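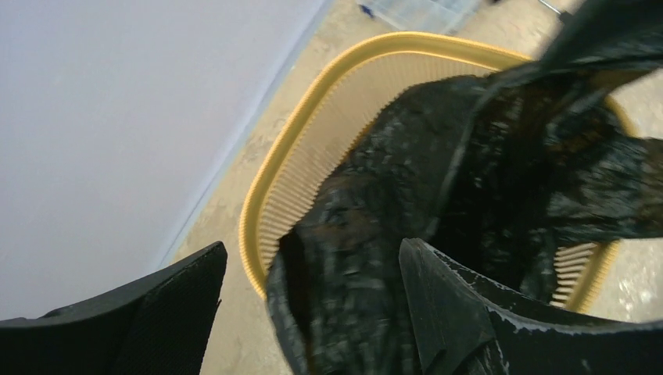

## Lining a small waste bin so the bag stays put

Thin black bin bags are cheap and do the job, but they slide down the inside of a small bin as soon as something heavy goes in. It takes a minute to fit one properly.

### What you need

- a small bin with a firm rim
- a bag a bit bigger than the bin
- a large elastic band, if the bag is a loose fit

### Choosing the size

Measure right round the outside of the rim with a tape. Lay the bag flat, measure across the opening and double it. The doubled figure should be a little more than the rim. If it is less, the bag will split when you stretch it. If it is far more, you will need the band or a knot.

For depth, the flat bag should be as tall as the bin plus a hand's width for folding over.

### Fitting the bag

1. Empty the bin and wipe the inside. Ribbed or slotted walls hold crumbs, so go over those with an old washing-up brush. Dry it.
2. Rub the top edge of the bag between finger and thumb until the two layers part. Slightly damp fingers help.
3. Open the bag and shake it once to let some air in.
4. Lower the bottom of the bag into the bin while it is still bunched up. Don't fold the top over yet.
5. Push the base down with your fist and work it out to the corners. Trapped air is what makes the bag balloon up, so press it out up the sides.
6. Fold the top over the rim, starting at the back and finishing at the front.
7. Gather any slack at one side, twist it and tie a small knot on the outside, or run the elastic band round under the rim.

A bin with slots through the wall lets the air out by itself – you can skip most of step 5.

### Changing it

Tie the bag before you lift it. If it sticks, tip the bin and ease one side up first. Keep a few spare bags folded flat under the liner, 4 at most, or the base sits too high.

I buy rolls of 50 and they last from April well into the autumn with one bin in the study and one in the bathroom.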